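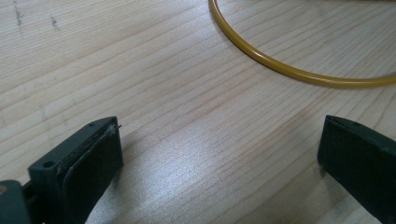
Project report, part 3: Lab rules and what we changed
Saqib Mughal, Clenow team
January 9, 2019

Started with the Dasberg rule sheet, 20 rules, way too many for one bench. Cut the repeats. Kept these:

Fingers fully open before any start.
One object on the table, nothing else. No cups, no phones.
Check the pads before each session. Lint, dust, loose bits, wipe it off.
Hands out past the tape line when power is on.
Stop means stop, whoever calls it. Dont argue, log it.

Logging was our weak spot. 698 runs in the log, goal was 3,000 by June. First 400 have no operator name so we can't use them for the saftey section. Jirkon group had the same problem, they fixed it with a paper sign-in. Copying that.

Still open: speed limit near people. Yu wants one number for everything, I want two, slower when someone is resetting the object. Will test both and put the result in part 4.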